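Gilell Supper Posts

Text of 521 blog posts on picnics, potlucks, fish frys, porch suppers and the rest of it. Version 2. Maintained by Aisyah Sumampouw, mostly evenings.

Short version: if you want to know how people write about feeding a crowd outdoors, this is for you. If you want tested recipes, go elsewhere. Half of them leave out the oven temp.
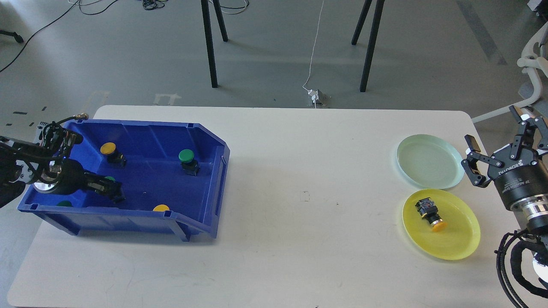
4 min read

What's in it

One row per post. All from the Gilell blog, which ran as a group blog for the Trestadden supper club and then got quiet. The posts are by club members, who signed off on the text going out. Comments are not included, we didn't ask the commenters.

Fields:

post_id, a number, no meaning
title, as posted, including the ones in all caps
body, plain text
occasion, one of picnic, potluck, holiday, church supper, birthday, other
has_recipe, yes or no
season, from the text when it says, blank when it doesn't
author_code, a letter pair instead of a name

360 of the posts have has_recipe set to yes. That means there's an ingredient list. Doesn't mean there are steps. "Make it like the slaw from last summer" counts as a no.

Changes since version 1

Dropped the double posts (people hit publish twice, then fixed a typo in one of them). Kept the later copy.
Split "church supper" out of "potluck". They read very differently and I got tired of explaining it.
Fixed the curly quotes. Most of them.
Fractions now written out like 1/2 and not as the tiny single character, which was turning into a question mark on half the machines.
The deviled egg post is back in. Sorry Trestadden people.

How it was put together

Export from the blog, then a script to strip menus and sidebars, then reading. All the occasion labels are by hand. I did the first pass, then went through it all again in October with the first labels hidden. Where the two didn't match I reread the post and picked. No second person, so take that for what it is.

Anything with a home address or phone number got that part cut and replaced with [removed]. Kids' names too. Dog names stay. If you find something I missed write to me and it's gone in the next copy.

Good for

Looking at how menus get written up
Sorting posts by occasion
Pulling out ingredient lists, with patience
Old fashioned reading. Some of these are really funny, the tomato aspic one especially

Not good for

Nutrition anything. Amounts are "a good bit" and "til it looks right"
Canning or safe food storage. Please don't. There is at least one pickle post I would not follow
Guessing who wrote what. Don't try to match author codes to people
Saying anything about Southern cooking as a whole. This is one club and their cousins

Known problems

Season is blank a lot. People say "Saturday" and move on.
The Kedau posts (the lake weekend ones) refer to each other constantly, so one on its own may make no sense. Read in post_id order, that works.
Sweet tea shows up in nearly everything, so it's useless as a search term.
Some bodies end in "recipe below" with nothing below. The recipe was a scanned card. I haven't typed those up, its on the list.
Casserole is spelled every way it can be spelled. Left alone on purpose.
One author writes her recipes as letters to her sister. Script thinks there's no ingredient list. I corrected the ones I caught.

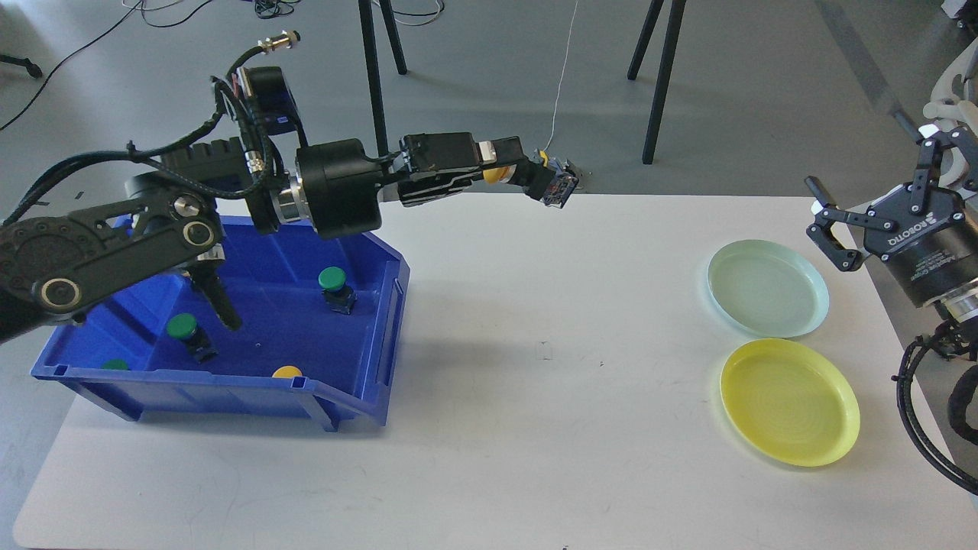
Blue bin at the left of the table, green buttons and a yellow cap inside.

Opening the files

Two files, posts and labels, both comma separated, join on post_id. UTF-8. Body text has line breaks inside quotes so don't split on newlines, use a real CSV reader. A spreadsheet will open it but may turn 1/2 cup type cells into dates, set the columns to text first.

Böttcher's reader script is in the tools folder if you want it. It prints a random post. Handy when you can't decide what to bring.

Permissions

Free to use for study, teaching, or your own kitchen. Don't reprint whole posts in a cookbook without asking, the writers kept those rights. Credit "Gilell Supper Posts, version 2" and we're happy.

Takedown requests: any club member can ask to have a post out, no reason needed. Gone within 90 days, usually I do it the same Tuesday I read the mail.

To do

Type up the scanned cards
Label the "other" pile properly, it's a mess, there's a funeral and a tractor pull in teh same bucket
Ask about the Kedau photo captions

Contact Aisyah through the club page.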